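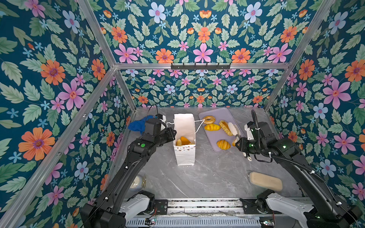 The Akau two-arm bench on bread packing: paper bag on the left, tray on the right.

Akau Two-Arm Packing Bench
For bakeries, sandwich shops and small food rooms
Order code: 1735

The Akau is a bench with two robot arms, made for bagging mixed bakery goods from a tray. It is sold by Stovel and built at our works in Sirnthorpe. It does one job at a time and needs a person nearby to set it up, fill the tray and take away the finished bags.

Most of the benches we sell go into bakeries that make up mixed orders early in the morning. A mixed order is awkward for ordinary packing machines. A bagel, a plait and a round bun are different shapes and have to be picked up in different ways, so the work has usually been done by hand by whoever is free.

What is on the bench

Two jointed arms in matte black, each on a white shoulder housing. Both housings sit on a metal base track along the front edge, so the arms reach in from the operator's side. Each arm ends in a gripper. Fingers come in black or white. You can fit one colour to each arm if it helps staff tell left from right when they talk to each other about a fault.

The frame is silver aluminium rail. The top crossbar takes a hook rack, useful for tongs and spare bags. Three sides are closed with panels and the front is open. Panels can be plain or covered to order. The floral covering is one of our standard choices and costs no more than plain grey. Customers with a shop counter tend to pick it when the bench can be seen from the till.

The worktop is grey marble pattern as standard.

How a shift goes

Someone puts out a tray of bread and stands an open bag beside it. The arms can share the job in different ways, depending on the programme chosen: one can steady the bag while the other moves bread, or both can move bread. When the order is done the arms go back to rest and the wrist lights change from green to white. The operator lifts the bag out, checks it against the ticket and starts the next one.

The bench does not read tickets. The operator picks the order type on the touch panel, which holds up to 80 saved orders. Changing from one saved order to another takes 46 seconds, including the arms returning to rest.

Paper bags with string handles can be used. Handles should be folded outwards before the bag is put down. If they fall across the opening the bench will stop and ask for help.

What changes for staff

We are asked about this more than anything else, usually by the person who will be working next to the bench.

The picking and bagging moves to the arms. What stays with people is baking, checking, labelling, serving, cleaning and deciding when something is not good enough to sell. The bench cannot tell a burnt roll from a dark one. Anything that should not go out has to be taken off the tray before the programme starts, and we suggest one named person per shift is responsible for that.

At Majumder, a bakery with a shop and a wholesale round, the bench went in last February. The two people who had packed the early orders now start later and spend the first part of the shift on finishing and labelling. They told us the standing still was what they had minded most about packing. They also told us that being called back to the bench for a stuck bag was annoying in the first weeks, and that it happened less once the handles were being folded properly.

The bench is slower than a practised packer. It is meant for steady work while staff are busy elsewhere, and a shop with one short rush a day may not get much from it. We will say so if we think that is the case for you.

Hours and pay are for the employer to settle with staff. We do ask that the people who will use the bench are at the training, and that they are paid for the time.

Cleaning

Switch off at the wall and wait for the wrist lights to go out. Gripper fingers pull off and can be washed by hand in warm soapy water. Wipe the worktop, the panels and the outside of the arms with a damp cloth. Keep water away from the base track, where there are vents, wiring and small circuit boards. Brush crumbs out of the grating at the end of every shift with a dry brush.

Do not use a steam cleaner on any part of the bench.

Specification

Arms: two, jointed, floor of reach at worktop height
Grippers: two-finger, one per arm
Heaviest single item: 247 g
Saved orders: 80
Change between saved orders: 46 seconds
Frame: aluminium rail
Panels: left, right and back
Power: standard wall socket
Training: one day on site, included

In the box

Bench frame and panels, flat packed
Two arms with housings and base track
Touch panel and stand
One set of black fingers, one set of white
Hook rack
Lavender plastic tray
Dry brush
Printed handbook

Extra trays, fingers and covered panels are listed under Spares. Trays from other makers can be used if they are rigid and lie flat.

Delivery and fitting

Benches are delivered from Sirnthorpe and fitted by our own staff. Fitting takes a morning. We need a level floor, a socket within reach of the back left corner and enough room in front for one person to stand with the tray rack behind them.

The next open day at Sirnthorpe is 6th October. Bring your own bread and bags if you would like to see them tried on the bench. Please book through the contact form and tell us how many are coming.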